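Lernby sets money aside for gripper tools before the winter

Anyone who has stacked bowls at a kitchen table knows how much the hands do without being told, and the Lernby household robot project is now planning its spending with that in mind.

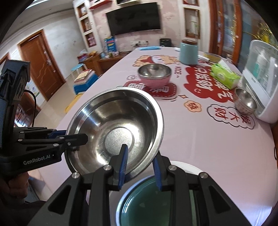
1 min read

Coordinator Ursina Fuchs has asked for 8 hand-held grippers in next year's budget, with 60 spare finger pads besides – "the little parts always get forgotten," she says kindly.

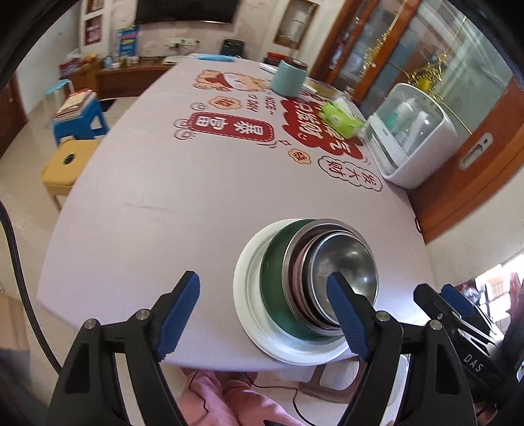

What comes next

Quotes are due by Friday, and Ivar Aasen will be glad to hear from anyone who has bought such tools before. The order itself should go out in November, with four grippers coming first and the rest in spring.

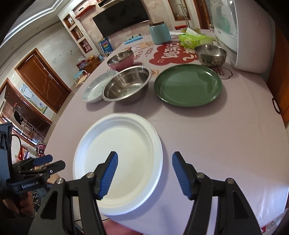 Plates and bowls on the table, with the grippers open.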